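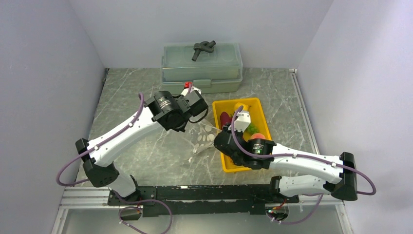
# Tracing a gripper dropout on the two-arm table

Last edited September 18, 2023

This page covers fault 2726 on the two-arm cell at Gustham, where one gripper stops answering while the arm is stretched out over the table. The arm holds its last pose, the gripper goes limp, and the Pullo console shows the fault against the wrist. If you clear it without moving anything, it usually stays cleared. Then it comes back on the next long reach.

For most of the summer we treated this as a software problem and restarted the driver each time. The cause was mechanical. The cable to the gripper was clipped too tightly along the upper link, so it pulled on the wrist connector when the wrist rolled outward. The steps below are the ones we now use to find it and fix it. They work for either arm.

## What you need

- The small hex driver set from the Ertürk kit
- Spare link clips, white
- A flashlight
- A paint marker or a strip of thin tape for marking the cable
- A printed copy of the current fault log

Leave the test objects on the table for the first part. The fault depends on the pose, and the poses people use depend on where the tray is.

## 1. Make the cell safe to reach into

Stop the running task from the console. Do not use the power switch for this. These arms have no brakes, and cutting power with an arm extended lets it drop onto whatever is under it. In our case it was the tray, and the wrist took a knock that confused the diagnosis for two days.

1. Send both arms to the rest pose at low speed.
2. Wait until both report that they are stopped.
3. Support the upper link of the arm you will work on with one hand.
4. Turn off torque for that arm only.
5. Lower it by hand until it rests.

Keep torque off on both arms any time your hands are inside the walls. If you need one arm powered for a check, stand back at the console and watch from there.

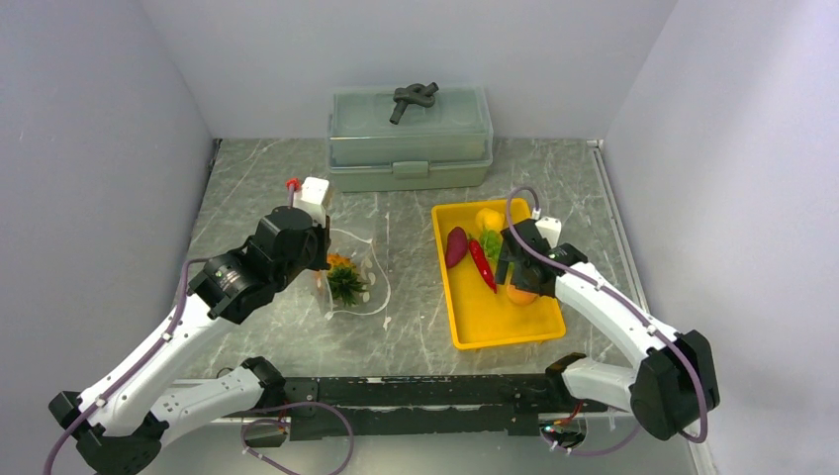 The arms share one mounting bar, and it is easy to grab the wrong cable when you are leaning over from the front. Follow the cable with your fingers from the gripper end down to the base before you unclip anything. Put a bit of tape on it and write L or R.

## 2. Read the log before you touch the wiring

Open the fault log and look for 2726. Each entry lists the arm, the joint, and the joint angles at the time of the fault. You want to know three things:

- Is it always the same arm?
- Is the wrist always rolled the same way?
- Is the elbow nearly straight?

If the answer is yes to all three, suspect the cable and go on to step 3. If the faults are spread over both arms with no pattern, skip to "When it isn't the cable" near the end.

Our entries were all from the right arm with the elbow open and the wrist rolled outward. Dong-geon Jeon noticed the pattern when he sorted the log by wrist angle. Sorted by time, which is how the console shows it, the entries looked random. Export the log and sort it yourself.

## 3. Reproduce the fault slowly

You want to see the fault happen once, on purpose, with nothing in the gripper.

1. Turn torque back on and step away from the table.
2. Set the speed limit to 15 percent.
3. Drive the arm to the reach pose from the log, with the wrist centered.
4. Roll the wrist toward the logged angle in small steps.
5. Hold each step for 30 seconds and watch the connection status.

Watch the cable as well as the screen. A healthy cable keeps a loose curve between the last clip and the wrist through the full roll. If the curve flattens out and the cable goes straight, stop there and write down the angle. You don't have to wait for the fault to appear.

Do the same roll with the elbow folded. If the fault only shows up with the elbow open, the slack is being used up at the elbow and the clip to move is the one nearest that joint. 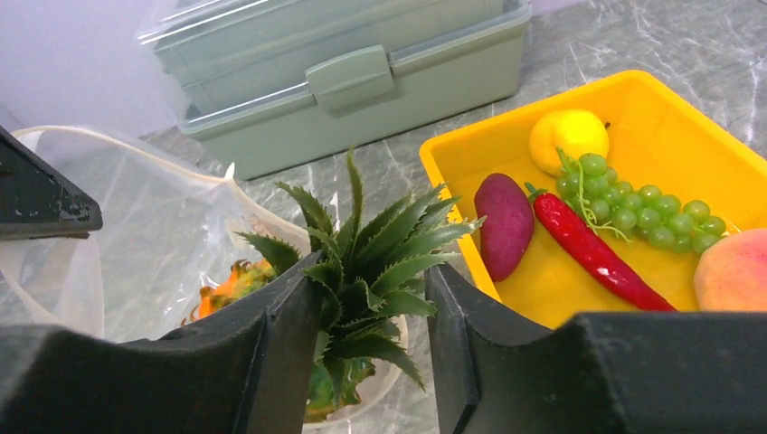
The wrist camera view is useful in this step for a different reason. When the gripper drops out, the fingers lose their holding force, and a light object between them may not fall right away. It can sit there, wedged, and look like a good grasp. Check the reported finger current next to the image. If the current reads zero and the object is still between the fingers, treat the gripper as faulted and do not move the arm over anything that can tip.

We use play produce for most tasks, so a dropped piece costs nothing. The clear containers and the storage box are another matter. One container cracked in June when an arm was driven home with a limp gripper still hooked over the rim.

## 4. Reroute the cable

Turn torque off again and lower the arm as in step 1.

1. Open the clips on the upper link, starting at the wrist and working down.
2. Leave the clips below the elbow closed.
3. Unplug the cable at the wrist and look at the connector with the flashlight. Bent pins or a whitened housing mean the cable should be replaced.
4. Plug it back in and press until it seats. Tug lightly on the housing, never on the cable.
5. Roll the wrist by hand to the angle you wrote down.
6. Feed cable up from the shoulder loop until there is a loose curve at the wrist. On our arm the free length from the last clip to the connector came to 230 mm.
7. Close the clips from the wrist down.
8. Mark the cable at each clip so that slipping shows later.

The loop outside the shoulder gets smaller when you do this. That is fine as long as the arm can still swing to both limits without pulling it tight. Move the shoulder by hand through its full travel and check.

Don't add zip ties — they hold the cable harder than the clips do, and they were how our cable got too short in the first place. The Vorent clips are meant to let it slide a little.

## 5. Test the repair

Repeat step 3 with the same pose and the same speed. Go past the angle where the cable went tight before, up to the joint limit. Then run the tray task at normal speed and leave it going while you do something else nearby. 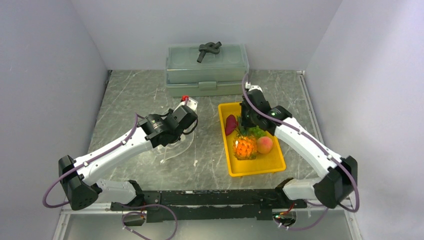

*Both arms out over the table, with the right gripper above the yellow tray.*

Check these after the run:

- The marks still line up with the clips
- The log has no new 2726 entries
- The cable doesn't rub on the inside wall when the shoulder swings out
- The loop doesn't drag across the table or catch the tray

If the marks have moved but there is no fault, close the clips again and rerun. If they move a second time, replace the clips. They lose their grip with age, and a new one takes a minute to fit.

## When it isn't the cable

A loose connector under the mounting bar gives the same fault code but without the pose pattern. With torque off and the power down, reseat the connectors at both ends of the bar and check the thin wires for a broken strand. A green light there only tells you the board has power. It stayed on through every dropout we had, so don't use it to rule anything out.

Faults on both arms at once point to the supply or the console computer. Swap in the spare supply first.

If one wrist motor faults in every pose, including rest, swap the motor. Set the new motor's ID before you mount it, and run the joint calibration for that arm before you clear the speed limit.

Write what you changed in the cell logbook, with the arm and the clip positions. The next person will need the old free length if they have to undo it.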